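The Weight of Water: How Household Cleaning Went Concentrated, and Why Refilling Has Been Slower to Follow

Home and Supply

For most of the last century, a bottle of household cleaner was largely a bottle of water. The active ingredients, a modest share of the contents, were mixed at the plant, poured, capped, boxed and sent by road to a shop, from which the customer carried them home to a kitchen that already had a tap. The arrangement was understood by everyone in the trade and questioned by few of them. Water was cheap, diesel was cheap, and a large bottle looked like good value on a shelf.

The arrangement is now under review in a number of towns, and the experience of Kevargate offers a useful record of what happens when a district tries to change it. Kevargate is a mid-sized river town with an older housing stock, a weekly market and a retail street that had lost several of its general stores. Its household supply program began in March with two shops and a single line of concentrated cleaners from Flisora, a regional maker that had previously sold only to laundries and school kitchens.

The premise was simple. A customer would buy a small bottle of concentrate once, together with a larger empty spray bottle, and would dilute the product at home. When the concentrate ran out, the bottle could be returned to the shop and filled again from a drum. The program office set a target of 205 participating households by the end of its first season. The final figure was 475.

That result was welcome, but the office has been careful in how it reads the number. Enrollment was free and required only a signature at the counter. A household that signed up and returned once was recorded in the same way as one that returned every month. The program's own review notes that the early months drew many residents who were curious about the new counters and fewer who had settled on a new habit. A revised form, which records each refill, was introduced later.

The lessons of the first season concern labels more than chemistry. Concentrated products had been formulated and tested long before Kevargate took them up, and their performance was not in serious dispute. The instructions were another matter. Residents accustomed to pouring cleaner straight from the bottle continued to do so. Some reported sticky floors and streaked glass, and concluded that the product was poor. Others, remembering that less was better, used too little and reached the same conclusion from the opposite direction.

Flisora had printed its dilution table on the back of the bottle, in type suited to a commercial kitchen where the sheet on the wall did most of the work. At home there was no sheet on the wall. The company redesigned the label over the summer, moving the fill lines to the spray bottle itself, so that the user adds concentrate to the lower line and water to the upper. Complaints about residue fell soon afterward. The table remains on the back for those who want it.

Labeling has a second purpose that is easily overlooked in discussions of waste. The printed panel on a cleaning product tells a parent, a nurse or a poison adviser what has been swallowed or splashed. It carries the maker's details and a means of contact, and it ties a given bottle to a given batch. A refill system puts that link at risk. A bottle bought in spring and filled again in fall may hold a different batch, or a different product altogether, under the same worn label.

Kevargate's answer is a paper sticker applied at each refill, showing the product, the batch and the month. It is an inexpensive measure and a slow one. Shop staff describe the sticker as the part of the transaction that takes longest, especially on market mornings, when there may be a line at the counter by half past nine. The program office considered dropping it and decided to keep it. Containers that held food or drink are refused without exception.

Skendora, the wholesaler that supplies the drums, raised a further concern at the outset. Its trucks were laid out for boxed goods on pallets, and a full drum is heavy, awkward to turn in a narrow stockroom and unpleasant to clean up after. Neither of the first two shops had a rear entrance. Deliveries had to come through the front door before opening time, and one shop gave up a run of shelving to make room. Skendora has since moved to a smaller drum with a fitted tap – a change that costs more per fill but has made the service possible in shops that would otherwise have declined.

The economics are mixed. A refill is cheaper for the customer than a new bottle, but the saving on a single visit is small, and it does not cover the trouble of a special trip. Households that refill regularly tend to be those that pass the shop already. The shops earn a little less on each sale and gain some foot traffic. The maker saves on packaging and freight and takes on the cost of collecting and washing drums. No party does badly out of the arrangement, and none has made a fortune from it.

There is also the matter of the bottle itself. Most household cleaner bottles were designed for one trip. The walls are thin, the cap is expected to be opened over weeks and the label is glued to last about as long as the contents. Refilled several times, the cap thread wears first. The Xiao bottle, a heavier container introduced by Flisora for the program, has a thicker neck and a replaceable cap. It requires more plastic to make than an ordinary bottle, and the benefit depends entirely on its being used again. A Xiao bottle that is filled once and thrown away is a step backward.

For this reason the program office has begun to publish refills per bottle alongside the number of households. The figure is less flattering, and it is the one that matters to the town's waste budget. It has also prompted a modest change in advice. Residents who already own a sound bottle with a legible label are encouraged to go on using it for the same product, and to buy the heavier one only when the first wears out.

Other districts have asked for copies of the Kevargate forms, and the office supplies them with a note on what it would do differently. It would open with fewer products. It would train counter staff on spills before the first drum arrived. It would print the fill lines on the spray bottle from the start. A second season is now being planned, with the addition of a dish soap and, if a suitable tap can be found, a thicker floor cleaner that has so far resisted every tap tried.
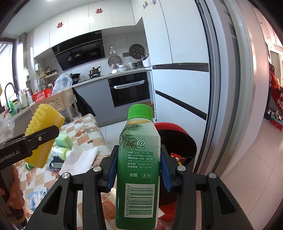 A green bottle with a screw cap, its printed label carrying the maker's details, a hotline number and a barcode.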